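Picking cell stops mid-run at Vundside after air line works loose, and the fix is already in

15 March 2023

The bin-picking cell at Vundside is running again after a fault stopped it partway through its longest test so far, and the people who look after it could hardly be happier with what they learned. No one was hurt, and the arm did just what it should when it lost track of its own grip: it quit moving and waited for a person.

The cell belongs to Sumateck, the small automation firm that has been working out of the Vundside workshops since October. Its job is to reach into a bin of mixed objects, pick one, lift it out and set it down somewhere else, over and over, without being told ahead of time what the objects are. That is a lot harder than it sounds! A hard block with flat faces is one thing. A soft toy with legs and a tail is quite another, and the cell has to cope with both in the same bin.

The run was planned for 314 picks. Everything went smoothly through the first 102, with the usual handful of misses and second tries. On the next pick the fingers closed, the arm lifted, and the object slipped out a few inches above the floor of the bin. The control software still had it down as held. The arm carried on to the drop point, opened over nothing, and logged a success.

It did that 10 times in a row before the checking routine stepped in. The routine compares the bin before and after each pick, and when the count of objects refuses to go down, it calls a stop. The arm halted above the bin, the warning light came on, and the operator on duty hit the stop button as well, as the shop rules ask.

Finding the cause took most of the afternoon. The fingers themselves were fine, and so was the wrist. The trouble was an air line that had worked partly out of its fitting. It leaked slowly enough that the gripper could still close and look convincing, but there was not enough pressure behind it to hold anything once the arm picked up speed.

Why had it come loose? Sumateck puts it down to the way the lines were routed. Each time the wrist turned far to one side, the hose was tugged a little at its end. One tug does no harm. Thousands of them, spread over a winter of testing, were enough to walk the hose back out of its seat.

The line has been cut back, reseated and given more slack, and the cell has been picking toys and household odds and ends again ever since.

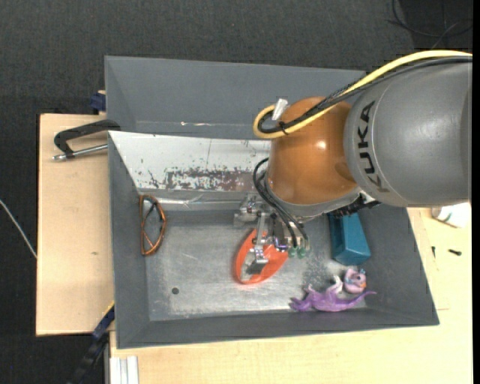

What changes now

The biggest change is in the software, and it's a lovely simple one. From now on the cell reads the air pressure at the gripper after every close. If the reading is low, the arm stays where it is and asks for help, so a bad grip gets caught on the first pick.

The checking routine is being tightened too. It used to wait for a long string of odd results before stopping. It will now stop after two, which may mean a few needless halts in the early days — a trade the team is glad to make.

Fitzsimmons, the company that handles safety reviews for the building, looked over the cell the following morning and asked for one more thing: a hose check at the start of each shift, with a gentle pull on every fitting and a signature on the sheet. The first sheet went up on the wall the same day.

Fitzsimmons also asked for the speed limit near the bin to stay at its lower setting for 28 days. Picks will take a bit longer until then. The standing rule that hands stay out of the bin unless the arm is locked off has not changed, and visitors still need to stay behind the floor line.

Sumateck has written the whole thing up, with the pressure logs, and is sharing it with the other tenants who run air-powered grippers. Two of them have already gone back to look at their own hoses, and one found a fitting that needed attention. What a great result from a single bad afternoon!

The full run of 314 picks will be tried again once the slow period is over. If it goes well, the cell moves on to Endance, the sorting trial that has been on the calendar all winter, where the bins will be deeper and the objects a good deal stranger. Tenants who want to watch the rerun can put their names down at the front desk.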